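Über uns

Dristano ist ein Ingenieurbüro für Wasserverlustanalyse und Netzhydraulik mit Sitz in Flallville. Wir untersuchen Trinkwassernetze kommunaler und genossenschaftlicher Versorger, grenzen Leckstellen ein und erstellen Sanierungspläne für Hauptleitungen, Hausanschlüsse und Armaturen. Das Büro beschäftigt 26 Mitarbeitende in zwei Abteilungen, Messtechnik und Netzberechnung.

Arbeitsweise

Am Anfang eines Auftrags steht die Wasserbilanz. Eingespeiste Menge, verkaufte Menge und ungemessener Eigenverbrauch werden je Druckzone gegenübergestellt. Erst wenn die Differenz belastbar beziffert ist, werden Geräte ins Feld gebracht. Viele Versorger führen ihre Bilanz nur für das Gesamtnetz; in diesen Fällen legen wir zunächst temporäre Messbezirke fest und prüfen die Grenzschieber auf Dichtheit.

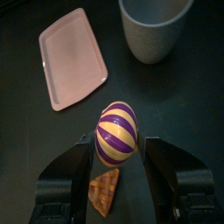
Die Nachtzuflussmessung erfolgt zwischen 2 und 4 Uhr über mehrere aufeinanderfolgende Nächte. Bekannte Nachtverbraucher – Bäckereien, Kühlanlagen, Krankenhäuser – werden gesondert erfasst und abgezogen. Der verbleibende Zufluss dient als Kennwert für die Priorisierung der Bezirke. Anschließend folgt die akustische Ortung mit Geräuschloggern und Korrelator. Bei Kunststoffleitungen setzen wir ergänzend Hydrophone ein, da die Schallausbreitung in PE und PVC stark gedämpft ist.

Netzberechnung

Die Abteilung Netzberechnung kalibriert hydraulische Modelle anhand von Druck- und Durchflussmessungen. Grundlage ist die hauseigene Software Gestari, die Leitungsdaten aus gängigen Geoinformationssystemen übernimmt und Rauheitsbeiwerte gruppenweise anpasst. Berechnet werden Löschwasserfälle, Stagnationszeiten und die Auswirkungen von Druckabsenkungen. Gestari wird nicht als Einzellizenz vertrieben. Auftraggeber erhalten das kalibrierte Modell in einem offenen Austauschformat sowie ein Protokoll der Abweichungen je Messstelle.

Referenzgebiet Mnguni

Das größte zusammenhängend betreute Netz ist das Verbandsgebiet Mnguni mit 2146 Hausanschlüssen und rund 80 Kilometern Hauptleitung. Der Bestand umfasst Grauguss, duktilen Guss und PE. Die Druckzonen wurden neu zugeschnitten, zwei Druckminderer versetzt und die Übergabeschächte mit magnetisch-induktiven Zählern ausgestattet.

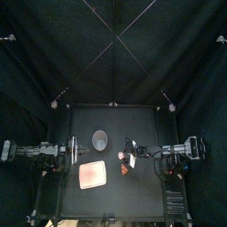
Die Zählerdaten laufen in einer gemeinsamen Auswertung zusammen und werden jeden Mittwoch auf Plausibilität geprüft. Auffällige Bezirke gehen an den Messtrupp, sofern die Abweichung nicht durch Spülungen oder Rohrnetzarbeiten erklärt ist. Der Verband meldet solche Arbeiten über ein Formblatt, das auch anderen Auftraggebern zur Verfügung steht.

Qualitätssicherung

Durchflussmessgeräte werden vor jeder Messkampagne gegen eine Referenzstrecke geprüft, Drucksensoren zusätzlich nach deren Abschluss. Prüfprotokolle liegen dem Bericht als Anlage bei. Messunsicherheiten werden zu jedem Bilanzwert angegeben, auch dort, wo sie die Aussage einschränken. Alle Geräte mit Trinkwasserkontakt werden vor dem Einbau desinfiziert.

Anfragen

Für ein Angebot benötigen wir einen Übersichtsplan mit Druckzonen, die Jahresmengen der letzten Abrechnungsperiode und Angaben zu Werkstoffen und Baujahren, soweit vorhanden. Messkampagnen für das Frühjahr werden bis Dezember eingeplant. Im Hochsommer führen wir wegen der Gartenbewässerung keine Nachtzuflussmessungen durch; Ortungen bei akuten Rohrbrüchen sind davon ausgenommen.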